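Prondale bread proving box: five months of better buns

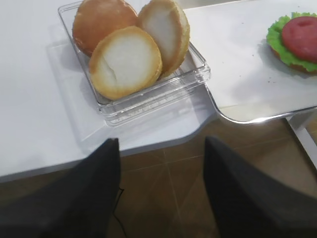 Burger buns in a clear tray.

I have wanted a proving box for years. Our kitchen faces north, the radiator is on the wrong wall, and from September onwards any dough I leave on the side just sits there sulking. I tried the oven with the light on, I tried the airing cupboard (towels that smell of yeast, not popular), and I even tried the top of the fridge. Then Imtiaz Herath, who runs the Saturday-style market stall I nag for baking advice, lent me his Prondale for a fortnight and I bought my own before I'd even given his back!

It's a folding box with a heated base, a wire rack and a little water dish for humidity. Folded down it's about as thick as a big cookbook and it lives behind the bread bin. Putting it up takes seconds once you know which side goes first, though I got it wrong every time for the first week.

The controls are two buttons and a dial. You set the temperature, it beeps, and off it goes. I keep mine lower than the booklet suggests for an enriched dough, as butter and warmth don't always get on, and the second rise on a batch of burger buns is now something I can plan a meal by. Before, I'd tell people to come at six and feed them at half past eight. My brioche-type dough comes up beautifully — soft, even, no dry skin on top — and I've stopped draping everything in oiled cling film.

I've also used it for yoghurt, which came out thick and a bit sharp, and for softening butter on a cold morning. Adelino Caldeira wrote to me after my last post to say he melts chocolate in his. I had a go and it took ages, so I'll stick with a bowl over a pan.

Now the grumbles. The power lead is far too short, and mine only reaches the socket if I move the kettle. The water dish is shallow and spills if you so much as breathe on it. The rack has a sharp corner that has already scratched a tin. And it is not cheap: I paid £100, and the Geda one is a good deal less, though it doesn't fold and I simply haven't the cupboard space.

One tip if you get one: measure your biggest tin first. My long Sakai loaf tin goes in corner to corner with barely a finger to spare, and my round banneton won't share with anything else.

I use it every weekend and quite a few evenings too. Next on the list is a proper panettone, and I've already bought the paper cases.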